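Switching an older cat to wet food: your questions

Clesirholm Cat Food Advice

How long should the change take?
Allow at least 7 days. Cats that have eaten nothing but biscuits for years often need three weeks or longer. Start with a teaspoon of wet food beside the usual meal and raise the amount only when the first lot is being eaten.

Can I just take the biscuits away?
No. A cat that goes without food for a day or more can become seriously ill, and overweight cats are at greatest risk. If yours has refused everything for 24 hours, ring your vet.

How much water is in wet food?
Most tins and pouches are more than 80 per cent water. Dry food is usually under 10 per cent. Keep a bowl of fresh water down whichever you feed.

Will my cat drink less?
Very likely. Cats on wet food visit the bowl less often. A sudden rise in drinking is different and should be checked by a vet.

Can I warm it?
Yes, to room temperature or slightly above. Stir well and test it with a finger. Food straight from the fridge has little smell and is often left.

How long can it stay in the bowl?
Up to an hour or two in cool weather, less in summer. Opened tins go in the fridge, covered, and should be finished within two days.

Is wet food bad for teeth?
Ordinary biscuits do little to clean teeth, so there isn't much to lose. Brushing with a cat toothpaste works best. Never use human toothpaste.

My cat licks off the gravy and leaves the chunks. What now?
Try a smooth pâté, or mash the chunks with a fork and a spoonful of warm water. The Kirkegaard and Zaltitz ranges both come as pâté in small trays. 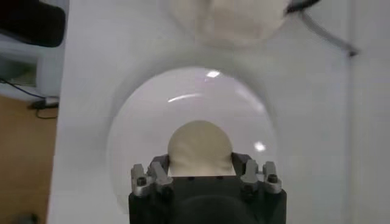 Corina Matei writes that mashing made no difference with her 14-year-old, who only began eating pâté when it was spread thinly on a flat saucer. A wide, shallow dish is worth trying for any cat that walks away from a deep bowl.

Can I mix wet and dry for good?
Yes. Many owners give wet food morning and evening and a small measure of biscuits at night. Count both towards the daily total.

What about kidney or diabetic diets?
Speak to your vet before changing anything. Cats on insulin may need their dose looked at when the food changes.

Do you sell trial packs?
The Clarkimari mixed box holds 3 flavours. It is out of stock and will be back in September.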